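List: indbridge-menders
Subject: Re: Seam tape coming off an old Tultent, worth saving?
From: Doaa Farouk

Welington Lopes wrote:

> Hello all, fairly new to the list. I've been given an old Tultent, the
> two-pole one with the big porch, and I'd love to get it going again.
> The fly is sound as far as I can see but the tape on the ridge seam
> is peeling off in long strips, and the inside of the fly is a bit
> tacky near the door. One pole has a split at the end. There's also a
> tear on the porch, as long as my hand, where somebody has used
> parcel tape.
>
> Is it worth it, or am I going to spend my whole summer on a tent that
> leaks anyway? I have a domestic sewing machine, a small flat and not
> much patience.
>
> Welington

Welington, welcome, and yes, yes, yes, please save it! I have mended four of those over the years and I'm fond of every one. The porch alone is worth the trouble (you can cook in it sitting on a proper chair).

I'll take your bits in the order I'd do them, and Miłosz can put me right on the poles as usual.

First, the tacky patch. Put your hand on it and press for a few seconds. If it feels a little sticky but nothing comes away, you can live with it. If it leaves a film on your fingers, the coating is going and it'll go everywhere in time. Smell it too! Mine smelled like old cheese and I ignored that for a year, and had to do the whole fly in the end instead of one corner. For a patch near the door I'd rub off the loose coating with a soft cloth and warm water with a drop of washing-up liquid, let it dry fully, then brush on a thin new coat of whatever suits the cloth. Do find out what the cloth is before you buy anything. The stuff made for silicone cloth won't stick to the other sort, and the other way round, and both tins look the same on the shelf.

Then the ridge tape. Pull off everything that wants to come. Leave what's holding. I know it looks untidy, but I have spent whole evenings picking at tape that was perfectly happy where it was and all I got for it was sore thumbs. Once the loose lengths are off, wipe the seam down and look at the stitches. On the ridge they're usually fine, and you can seal straight over them with a small brush, two thin coats, the second one the next evening. Thin! My first ever seam had a ridge of sealer on it like icing and it cracked the first time I rolled the tent up.

You don't need a big room for this, but you do need something flat at a decent height, and I'd put that before any gadget. I did my early ones on the carpet and my knees still remember it. Cremilda asked last month what people work on, so this is partly for her as well: I've gone right off my old solid table and would love a top with holes all over it, the pegboard sort. You could peg a seam out straight and have the next length hanging off the back, and pins and clips would stay where you put them. A plain kitchen cabinet with a flat top does nicely next to it for tins and brushes.

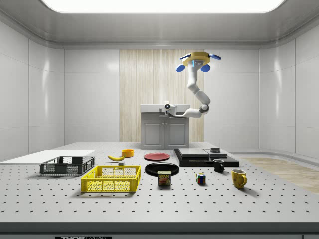
Anyway, the tear. Get the parcel tape off slowly, warm it with a hairdryer on low if it fights you, and clean the glue off before you even think about a patch. Cut the patch with round corners and make it a good bit bigger than the tear all the way round. I use Surside repair cloth, which comes in a nice dull green and one very loud orange, and I always buy the orange. On a porch I'd stick it and stitch it. Stick first, leave it overnight with some books on top, then one line of stitching just inside the edge, and seal the stitching. Your sewing machine will be fine. Put in a new needle, a fine one, and use a longer stitch than you would for a shirt, so you're not making a line of little holes for it to rip along. Try it on a scrap before you go near the tent. If the cloth slides about under the foot, a strip of baking paper on top helps a lot and tears away afterwards.

Thread: polyester, never cotton. Değirmenci on the high street has a basket of odd reels by the till, and I've had lovely ones out of there for 49p. Ask for the 1,000 metre cones if you catch the bug, they keep them in the back. I'm still on the grey one I bought when Janaína and I did the scout tents, and we sewed 32 pegging loops that weekend!

The pole. A split at the end is good news, since it's the easiest place to have one. If there's a sound length behind the split you can often cut it back a touch and sand the end smooth, and the tent won't notice. If it's split right down, you want a new section, and you need the outside width to get the right one. Measure it properly with calipers. I once guessed, and the section I bought is now holding up my beans. New shock cord while you're in there, always. It costs next to nothing and old cord goes slack without telling you.

Do it in that order and you can stop after any stage and still have a better tent than you started with, which I think suits the not-much-patience thing very well. Coating one evening, tape the next, patch when you feel like it. Set everything out before you open a tin, though. Sealer goes off while you're hunting for the scissors, and I speak from a sad evening in September.

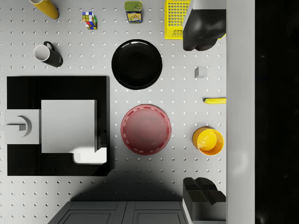

White pegboard-style top from above, household objects set out across it.

One more thing and then I'll stop. When it's all done, pitch it and put the hose on it before you take it anywhere. Start low and work up, a few minutes on each side, with a friend inside holding a torch and a towel. If you soak the whole lot at once you'll see a drip and have no idea where it got in, because water runs along a seam for ages before it lets go. Mark any drip on the inside with a bit of masking tape, dry the tent off and dab those places again. My last one had a single drip at a guy point, and it took me five minutes to fix.

We're at the hall from 7pm as usual if you'd like to bring it along, and I can lend you my sealer brushes and the calipers. Bring the bag and the pegs too, even the bent ones. Miłosz loves straightening pegs and we're running out of things to give him.

Do tell us how you get on! And please send the colour of the fly, I'm hoping it's the old mustard one.

Doaa

PS Cremilda, I haven't forgotten your zip. I've got a slider that ought to fit, it's in an envelope with your name on.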